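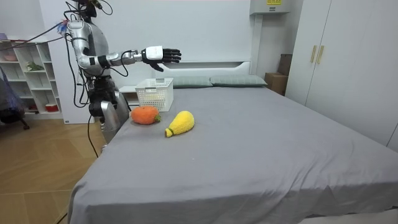
Open day at Gutton draws a full house for a very slow tidy-up

The Grewal workshop in Gutton opened its doors to the public in October for the first time since it moved into the old carpet warehouse on Flarkisgate, and 114 people came to watch a robot clear a bed.

The task, as explained on a sheet of paper taped to the door, was to pick up two plush fruits and put them in a white plastic basket. One of the fruits is a tangerine. The other was the subject of some debate in the queue, with the mango party slightly ahead of the papaya party by lunchtime. The sheet of paper said only "yellow".

Visitors were let in 14 at a time and asked to stand behind a rope. The room has been done up as a bedroom, with pillows, a white wardrobe and a pot plant on the shelves, and several people remarked that it was nicer than their own. A woman from the next street wanted to know where the bed linen came from and was visibly let down to hear it had been bought by whoever was nearest the shops.

Rhydian Howells, who runs the workshop, gave the introduction at each sitting and had it down to four minutes by the afternoon. The robot is a silver humanoid with black fingers and a good deal of cable. It is called Ploltumum, a name chosen by Howells's nephew when he was three and, Howells said, now on too much of the paperwork to change.

"People come in expecting it to do a backflip," he said. "We'd like it to do the washing up. The backflip would be easier to get money for."

The 11 o'clock group saw the tangerine go into the basket on the second attempt and applauded for longer than most village halls manage for a brass band. The group after that saw the arm go out over the head of the bed, stop, and stay there. Gebremedhin Habte, who looks after the software, spent the pause answering questions. No, it can't iron. No, it isn't listening to you. Yes, it can be switched off, and he showed the button to a man in a cagoule who asked to see it again before he left.

Children were allowed to put the fruit back on the bed between runs, and this was plainly the most popular job in the building. One boy placed the tangerine under a pillow. Habte described this as "a very fair test" and then moved it.

Howells said the team has recorded 600 tries at the same job since the spring, under different lighting and with the basket shifted about. The success rate is improving, though he would not put a figure on it in front of visitors who had just watched it miss. Soft toys are harder than they look, he said, as they squash when held and roll when they aren't.

Next on the list is folding a pillowcase. Asked when that might be ready, Howells looked at Habte, who looked at the kettle.

Tea and flapjacks were sold at the back and raised enough for a new urn, the old one having tripped the electrics shortly after two and brought the demonstration to a halt for 30 minutes. Most people stayed. The tangerine was back on the bed when the power returned and the final group saw it lifted cleanly, to cheers.

The workshop plans to open again in the spring. Entry will be free, and anyone wanting a place in the morning sittings is asked to put their name down at the Flarkisgate door. Parking is at the rear and is limited.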